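Search the shop Enter keyword Go

Skellar Gripper Kit

The Skellar is a two-finger gripper for small bench arms, and it's the part of our workshop build we get asked about most. Efa Wogan drew the first one on the back of a parts list, Haf Penry cut it, and after a good deal of filing and muttering we had something that could pick up a teaspoon. We were so pleased that we did it forty more times that evening. The kit you can order now is the third version, and we think it's a lovely thing to put together.

You get both fingers, the strips for their inner edges, the hub, the base, a bag of fixings and a printed build sheet. The fingers are wide at the base and come down to narrow tips, so they'll go into a gap that a square-ended gripper would bump against. There's room to mount a small camera at the wrist as well. Do fit one if you can! Watching the tips from that close teaches you more about your own arm than a week of staring at it from across the bench.

Our own arm lives at the end of the workshop, up against the white wall, on a table that has had a hard life. Yhon Ríos looks after the test jobs there, and he likes crockery for them. A bowl has a thin rim, a curved side and a shiny inside, and when bowls are nested the rims sit very close together — a good honest test of whether your fingers are lined up.

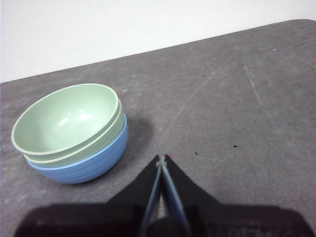
Getting the tips to meet properly is the slowest part of the build, so leave yourself an evening for it. Close the fingers by hand first, with the power off, and look at them from above and from the side. If one tip sits higher, slacken the hub screws a quarter turn, nudge it and try again. Morfudd Foulkes does hers with a strip of paper pinched between the tips, pulling gently until it drags the same on both sides. It's fiddly, but very satisfying when it comes right.

What it fits

The base bolts straight on to the Ilar arm and the older Prosser one. For anything else you'll need the blank plate, which you drill yourself. The fingers open to 70 mm. The Govance control board runs it without any changes, and the settings file is on the card in the box.

What we've learnt from using ours

Our workshop gripper has done 1637 logged closes on its present set of strips, and more than 1000 of those were on bowls. The strips are the part that wears. Peel them off slowly, clean the edge underneath and let the new ones settle overnight before you lift anything heavy. Anel Shabalala keeps a spare set taped inside the lid of the toolbox, and we've all copied her.

Spare strips, fingers and hubs are sold singly. The next batch of full kits will be ready in October. If you build one, bring it along to an open evening — there's always a free socket and we'd love to see it running.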